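Data Collection Notebook, Cell 2
2024-03-31
Entry by O. Llanos. Copies to S. Manurung and A. Iyamu.

Purpose of the session: to continue gathering demonstrations for the Narell policy, tabletop clearing task, two arms. The target for this block is 300 accepted episodes. The running total before today stood at 454 accepted, across all object sets.

Setup. Both arms were homed and the wrist cameras were checked against the printed target before recording began. The time offset between the two wrist streams was within the limit given in the Dullora procedure, so no correction was entered. The curtains were left closed on the left and at the back. The right side of the cell remains open to the room, as agreed with B. Moriarty, and recordings will continue in this manner until the review in August.

Object set. The set in use is the mixed one: a paper cup, a white card, and a crumpled silver-gray piece which the operators log as "soft, shiny." The label is to be kept as written. Earlier entries used three different names for it, and K. Kinsella had to merge them by hand.

Start positions are to be varied between episodes. The operator may place the card flat and clear of the other items, or partly under the soft item. Both cases are wanted. The cup may be placed anywhere that both arms can reach.

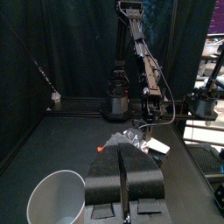 Octavio Llanos

The wrist view from the near arm is the one that concerns us most. Its own gripper fills a large part of the lower center, and the cup, when placed to the left and close in, is only partly in view. The soft item and the card are visible beyond the gripper, with the card partly tucked under. The far arm has its gripper just above the soft item. Ms. Manurung has asked that episodes of this type be kept and tagged "near cup, partial," so that they can be held out or included as a group during training.

Rejection rules. An episode is rejected if either arm touches the rail, if the operator's hand enters the workspace after the start signal, or if one stream drops more than 5 consecutive frames. A failed grasp is not grounds for rejection. If the operator recovers and finishes the task, the episode is accepted and tagged "recovery." Ms. Iyamu reports that recovery episodes are still too few in the Flutley export, and operators should not restart after a missed grasp.

Open items.

1. The folds in the soft item reflect light differently after each reset. Exposure is fixed at present. Mr. Moriarty to compare fixed and automatic settings on a short run, and to store that run apart from the main set.

2. Episode 779 in the raw folder has no end marker. It has been set aside and is not to be uploaded until the log has been read.

3. The Madigan viewer shows the two wrist streams in the wrong order when the file is opened from the network drive. Local copies are correct. Reviewers should check the stream name before tagging.

4. Operator rotation sheet to be updated by Mr. Kinsella before the next block.

Raw files have been copied to the shared store and the checksums match. Arms parked, power off at the cell switch.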